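Ticket 38, Herkitz arm, kitchen set
Opened by: Elvia Medrano
Status: waiting for operator

The recording stops by itself after 19 episodes. The arm stays powered, but the last episode is saved without gripper values. I restarted the recorder two times and the result is the same. 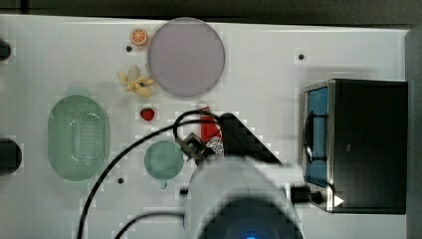

Page 2 of 5

Layout for the test was the plate, the banana, the strawberry and the toaster oven. Please keep it until we close this.

Reply, Kibet Kimaro: Please check the buffer limit. On my station it was 1,000 and I made it bigger. Delete episode 19 before training.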